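4.2 Fitting the pedestal and levelling the top

These steps apply to the Tiltard round table with the centre column. Two people are needed to turn the table upright.

1. Lay the top face down on a blanket.
2. Centre the column plate over the pre-drilled holes and start all bolts by hand.
3. Tighten the bolts in a cross pattern with the supplied hex key.
4. Attach the base and turn the table upright. Lift by the column.

CAUTION: Do not use a power driver on the column plate. The inserts will strip.

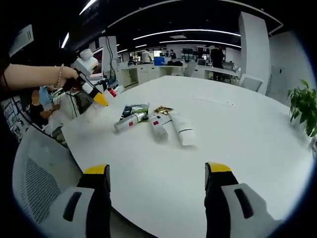
5. Set the table in its final position and place a spirit level across the top, then turn it 90 degrees and check again.
6. Adjust the feet under the base until both readings agree. Each foot has roughly 2 cm of travel.
7. Lock each foot with its collar nut.

Note: On carpet, repeat steps 5 to 7 after 41 hours of standing.

Maximum evenly spread load is 46 kg. Do not sit or lean on the edge. Replacement feet and collar nuts are listed under Spare Parts.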